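Print this page | E-mail this page

9 Jan 2018

Household Textiles Reuse Project: progress report to the Fitine fund
Prepared by the project office, Jelley

1. Period covered

This report covers the work done since the June statement. It deals with the sorting room, the folding and inspection of cloths, and repairs to hems. Spending is reported separately under grant reference 2053 and is not repeated in this document.

2. Stock and intake

The intake target for the period was 300 cloths, made up of tea towels, napkins and general kitchen cloths. The target was met. Most of the stock came from Moltico, whose catering side replaces its linen on a fixed cycle, and the rest from Rojanasak under the arrangement described in the June statement. Rojanasak deliveries arrive bundled by colour. Moltico deliveries are mixed, and sorting them takes up most of the first morning after each delivery.

Cloths are sorted by weave and weight before anything else is done. Printed cotton and terry go to the left-hand shelves. Plain woven cloths, mainly grey, blue and undyed, go to the right-hand shelves and are the only type covered by the present grant.

3. Folding and inspection

The folding method was changed during the period. Under the old method a cloth was folded in half twice and checked only on the face that ended up outermost. Faults on the inner edges were missed and the cloths came back. Under the new method each cloth is laid out, checked along all four hems, turned, and checked again before the first fold is made. The work is done on the marble-patterned table, which is smooth enough for the cloth to be turned without dragging.

Three points are looked at on each hem: whether the stitching is continuous, whether the thread has pulled tight enough to pucker the edge, and whether the corners lie flat. Grey cloths are the slowest to inspect. Pale thread on a mid-grey weave is easy to follow, but a seam in a similar grey can only be judged with the edge lifted to the light.

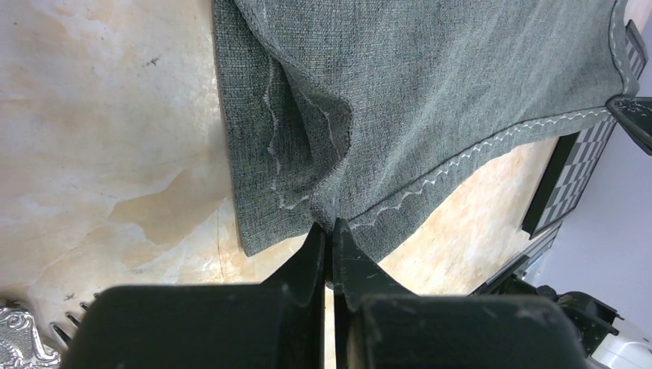

A cloth that passes is folded to the standard size, with the hemmed edges together and the fold to the front of the shelf. Cloths that crease badly are pressed first. Pressing was not in the original plan and adds to the time per batch - the effect on output is given in section 5.

4. Hem repairs

Repairs are carried out in batches of 20. The usual fault is a break in the hem stitching close to a corner, where the fabric is thickest. Straight stitch was used for the first repairs but did not hold well on the looser weaves, and zigzag has been used on those cloths from the second batch onwards. It uses more thread. It also leaves a visible line on darker cloth, and the receiving kitchens have raised no objection to this.

Stitch length is now set once per batch and recorded on the batch card. Earlier cards do not show it, so repairs from the first batch cannot be compared properly with later ones.

5. Output and delays

Each folding session now deals with almost 24 cloths, which is lower than under the old method. The reduction is due to the second check and to pressing. Returns have fallen since the change, but the period is too short to give a reliable rate.

One delivery arrived late and was sorted after the close of the period. It will be counted in the next report.

6. Work planned for the next period

- Fit a second lamp over the inspection table.
- Write up the hem check as a one-page sheet to be kept with the batch cards.
- Trial a darker thread for repairs to grey cloths.
- Agree with Moltico whether deliveries can be bundled by weight before dispatch.

No change to the grant total is requested. A transfer from the transport line to the thread and needles line may be needed if the thread trial goes ahead, and a separate note will be sent in that case.

Contact us | Copyright Jelley 2018 | Back to top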